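New month, new ritual: I am now the person who looks after the fingers. Not mine. The gripper's. It's November 2018 and this is my career.

Background: our arm (we call it Garberg, it's on the asset sheet, don't ask) wears soft black sleeves over its two fingers. Sleeves wear. Sleeves slide. Sleeves pick up everything.

The last set went on in October and lasted 641 cycles. The sheet says swap at 100. I have had a conversation with the sheet, and with Kelly Miranda, who wrote the sheet.

First job after any swap is a slow approach with the fingers wide open, down low, next to something that doesn't mind being bumped. Our something is a white table leg with fancy rings on it.

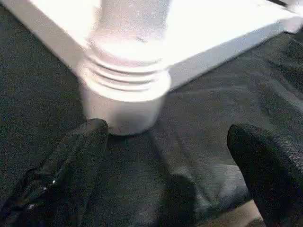
Left finger cozying up to the leg. Right finger keeping its distance.

You want the same gap both sides before you close. That is not the same gap both sides. So: back off, re-zero the wrist, approach again. Chia-jung Yen says I should trust the offset. Chia-jung Yen does not have to crawl under there.

The re-zero is 2 screws and a lot of patience. Back them off, seat the mount, snug them evenly. If you crank one all the way down first, the whole thing leans and you get to do it over. I got to do it over.

Then the sleeves themselves. Pull from the base, smooth toward the tip, no twisting. Fares Kassab does this in one move like he's putting on a sock. I do it like I'm putting a sock on a cat.
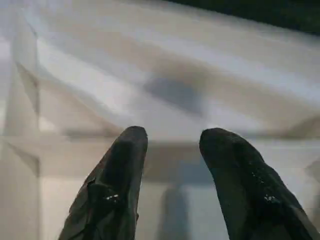
Sleeve check goes by wrist camera, because it's the only eye that gets that close. You're looking for bunching first, then dirt. Bunched fabric shifts under load and your grip drifts with it. The left one has a nice crumpled ridge down its outer side, so that one comes off and goes on again. The white specks on both get the lint roller — then tape, if the lint roller loses.

Don't use solvent on them. I'm only mentioning it for whoever wrote "solvent??" on the cabinet door.

Still on my list: order more sleeves, log the new offset, and change the sheet to a number we'd both admit to. Kelly has proposed 100. Again.

Rosimeire Dantas wants to know if the lint roller can go on the parts budget. I've filed it under tooling.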